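How I Finally Got My Craft Table Under Control (One Small Bunch of Stuff at a Time)

Posted April 22, 2024

I've been promising this one since September, so let's go! If your work table looks like mine used to, you sit down to do one little thing, spend the first chunk of the evening shoving cups and boxes out of the way, and then you're tired and you go watch TV. I did that for years.

What changed it for me was a tip from Baptiste Mallet, who taught the Saturday class I took at Masson (the craft store on the corner, not the bakery). He kept everything he owned in a row along the back of his bench and left the front wide open. I copied him, fiddled with it, and now it's how I set up every single table in my house, including the kitchen one.

What you'll need

A table you can get to from the front
A cutting board or some other flat white surface to work on
One cup for tall things
A box or two with lids
A small bowl for whatever you're using right now
A damp cloth

Please don't go shopping first. I bought a Skeltell drawer tower before I'd sorted a single thing and it's in the garage holding Christmas lights.

Step 1: Take it all off

Yes, all of it. Put it on the floor, the couch, wherever. Wipe the table down and let it dry. I found three dried-up glue sticks and an earring the first time, so this part has its rewards.

Step 2: Make your back row

Pick the things you reach for but don't work on. Boxes, cups, containers with lids. Line them up along the far edge, side by side, with enough of a gap to get your fingers between them. Four is a good number for a small table. Tall things that would roll away go upright in the cup, handle up, so you can grab them without looking.

I like to put the boxy, heavy stuff toward the middle and lighter plastic containers at the ends, but try it both ways and see what your hands want to do.

Step 3: Put the work surface down

A big white cutting board is my favorite. You can see every crumb and snippet on it, it brightens up a dark table, and you can pick the whole thing up and carry it to the trash. If you'd like more room, go for a white board that runs the full width of the table. I go back and forth!

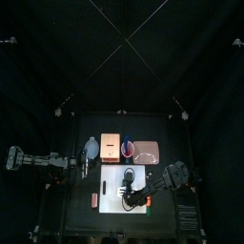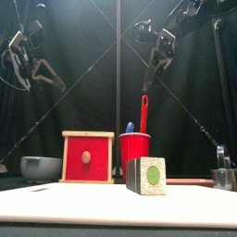 Step 4: Keep the little stuff to the sides

Erasers, sponges, markers, lids, all those small bits have to live next to the board and never on it. I keep rubbing-out things on my left and marking things on my right (I'm right-handed, so flip that if you aren't). If you have more small things than you can fit on either side, they need a bowl, and if they don't fit in the bowl then some of them are going back in the closet tonight.

Step 5: The one-song reset

When you're done for the day, put on one song and get everything back to its spot before it ends. Mine takes 52 seconds on a good night, and yes, I timed it. If it takes you two songs, your back row is too crowded. Take one thing out and try again tomorrow.

A few things I've learned

White boards show scuffs. A little baking soda on the damp cloth gets most of them, and the rest I've made peace with.

Clear lids beat labels. I spent a whole weekend with my Deltov label maker and I still opened every box to check.

See-through containers with a bit of color to them are fine too, as long as you can tell roughly what's inside.

Don't put your coffee in the back row. You'll rinse a brush in it.

I'm doing the closet next, which has 61 jars in it and a door that doesn't shut, so send me your jar ideas in the comments. I read every one of them, usually with the table still messy behind me.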